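Thread: Anyone else's packing bench gone over to arms?

benchmouse
We've had two Flekton arms on the kitting line at Hanitetti since November and I have to say I'm loving it! I used to put a glove and a spool into every kit by hand, 2,000 kits in a good week, and my wrists knew all about it by Sunday. Now I set up the trays, teach the pick points and sort out the odd ones. Still learning loads. Gloves are the fun bit (floppy, never land the same way twice), spools are dead easy once you've got the height right.

Glove and spool on the board:

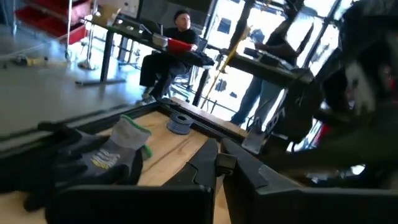

tallowfield
Glad your wrists are better, but what happened to the rest of the bench? At Sarmont we went from six packers to 2 after the arms came in. They called it redeployment. Half of us ended up on nights.

benchmouse
Fair question. Same number of us so far, all still on days. One moved to returns and likes it. I can't promise it stays that way.

kerbstone_628
Tallowfield has a point though. Get the new duties in writing, and the pay grade with them. You're doing setter's work now, are you on setter's money?

benchmouse
Er, no. Asking this week!

oddsocks
MacRitchie gave us 30 minutes of training and a laminated sheet, so you're ahead of us already. What do you do about cuffs folding under? Ours drops every third one.

benchmouse
Come in lower and grab across the palm, leave the cuff alone. Slow the lift right down as well.

oddsocks
Ta, will try it tomorrow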